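Workshop notes: the left pad, again

Readers of the June issue will remember that we fitted new pads to both hand grippers and declared the squeaking over. The squeaking was over for 30 cycles. Then the left gripper began letting boxes creep sideways in its grip, very slowly, like someone trying to leave a party without saying goodbye.

Serena Martinelli took it apart on her lunch break and found the usual culprit. The two screws behind the left pad had backed out by a hair, so the pad met the box at its own private angle and all the squeeze went into one edge. She cleaned the threads, put in a drop of threadlocker, and set the pads parallel against a steel block. Karine Poirier wrote it all down — a first for this gripper, whose service log until now consisted of the word "fine" and a coffee ring.

The grip check is done on small cartons, which dent if you squeeze too hard and slide if you don't. Close slowly, hold for a count of 30, tilt, look for creep. Do it 50 times. Bring a podcast. 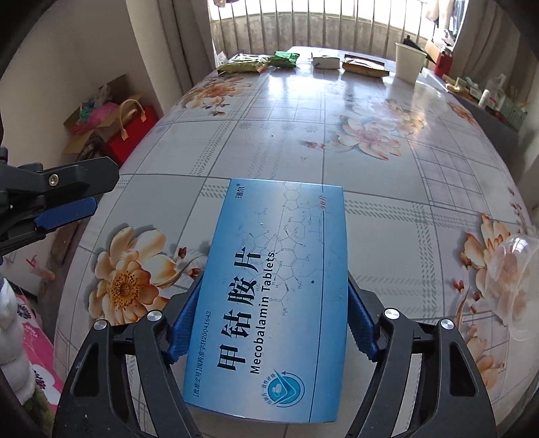

Grip check on a box of Mecobalamin Tablets, ribbed pads on both sides.

If you use either gripper, please wipe the pads with a damp cloth when you finish. Alcohol makes them shiny, and shiny pads drop things. Don't oil the pivot pins either. Renzo Cocco did, with the best intentions, and we were picking lint out of the linkages for 2 days.

Spare pads are in the Lunddale drawer, under the cable ties. There are 2 sets left and Galli has gone quiet about the next order, so treat them kindly. Pad screws get checked every 77 hours of use from now on. Katia Ruggiero chose that number and will not be taking questions.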